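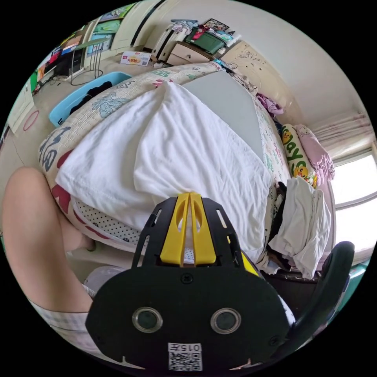 Fig. 1. White cloth still bunched up on the bed, folded clothes to the right, before the window.

Home Skills, Unit 4: Folding on the Bed
Handout prepared by Katalin Kerekes, Samthorpe Evening Classes

Welcome back! Last time we did drawers, and I promised you'd get to the fun part, so here we go. Laundry is a fabric subject, a space subject and a little bit of a geometry subject, and I love all three.

4.1 Why a bed?

Most of us don't own a table big enough to fold on. A bed is wide, soft and already in the room where the clothes live. I measured the beds of last year's group (36 of them, thank you all for your patience with the tape) and every single one had room for a T-shirt laid out flat with the sleeves open. The catch is that a bed collects things. Pillows, bolsters, cushions, yesterday's sweater. Push them to the wall or the headboard first and give yourself one clear patch. A plain patch is best! White on gray is a joy to work on, while white on a busy print makes you hunt for the hem.

4.2 Opening the cloth

Start from the heap. Find any corner or edge, lift it, and let the rest hang for a second before you lay it down. With a T-shirt, look for the collar — the ribbing is thicker than everything else and easy to spot.

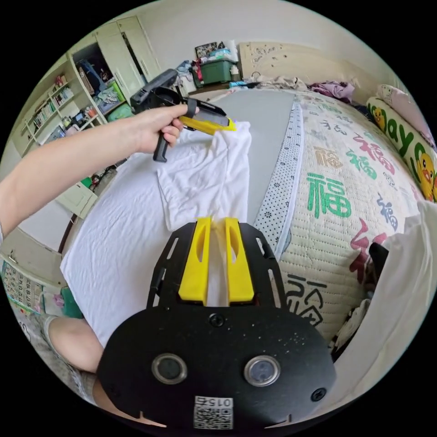

Then work outward from whatever you've got hold of. Pull a little, put it down, move to the next corner, pull a little again. People who yank from one side only end up chasing the shirt across the mattress (I did this for years). Keep the storage bin and the wardrobe doors open while you work, so that finished pieces have somewhere to go.

4.3 Flat, then flatter

Lay the shirt out with the body straight and both sleeves out to the sides. Smooth from the collar down to the hem with the side of your hand. Sleeves come next, and they are always the wrinkly part. Small creases are fine at this stage, but a doubled-over hem will show up in the finished fold, so flip it out now. 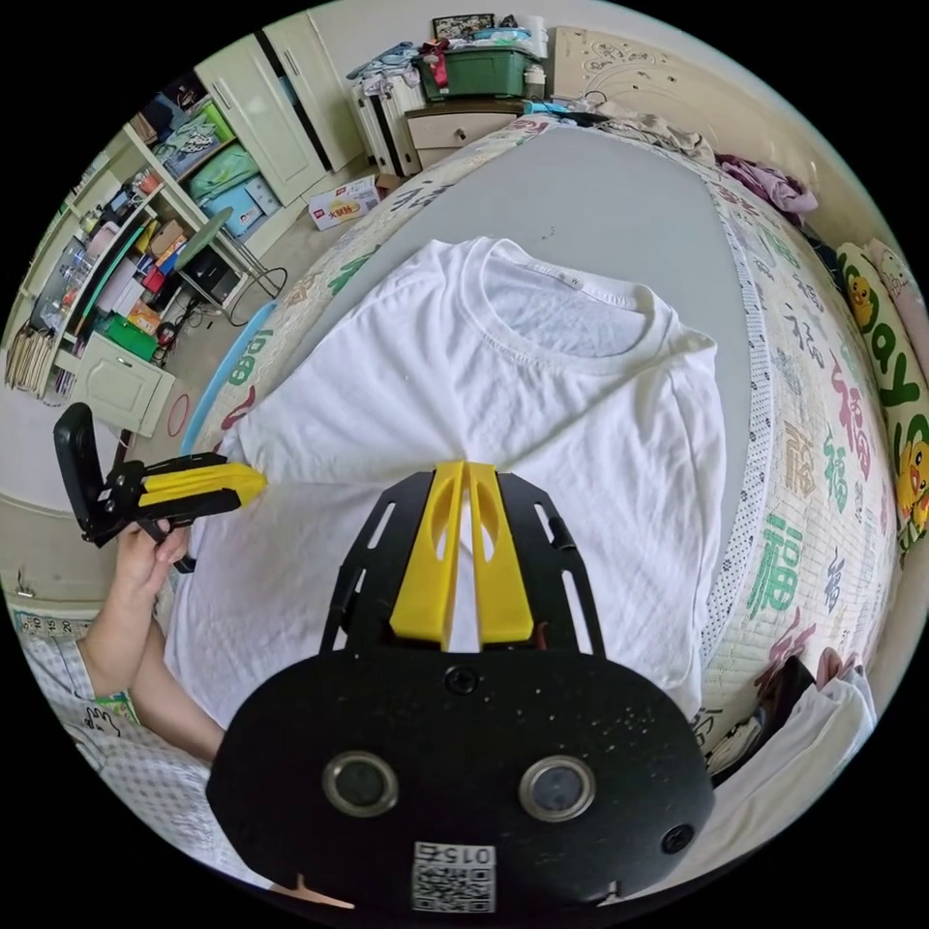 Fig. 2. White crew-neck laid flat, sleeves open. Note the folds left in the sleeve and along the hem.

From there: one side in to the middle, sleeve back on itself, other side the same, then bottom to top in thirds. If your shelf is shallow, go for quarters. Try both!

4.4 Homework

Fold three shirts in a row on your own bed and write down where you got stuck. Bring one shirt to class, the more crumpled the better. We'll start with collars and move on to fitted sheets if there's time — bring a pillowcase too.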